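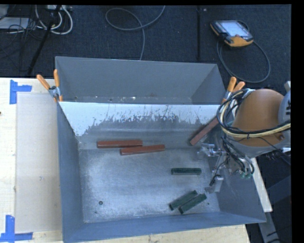
Section 9: Looking After Your Metal Bins

Your Wasero bins will put up with years of hard use, and a few scuffs and fine scratches on the floor are nothing to fret over. Still, a little care now and then goes a long way!

1. Take out all the bars, red and green alike, and set them on the tabletop.
2. Brush out any specks and dirt, and do get right into the corners.
3. Wipe the walls and floor with a soft, damp cloth, then leave the bin to dry for 30 minutes.
4. Put the bars back gently - there is no need to line them up.

Note: Shorter bars like to hide along the near wall, so have a good look there.

Caution: Please don't use steel wool or scouring powder.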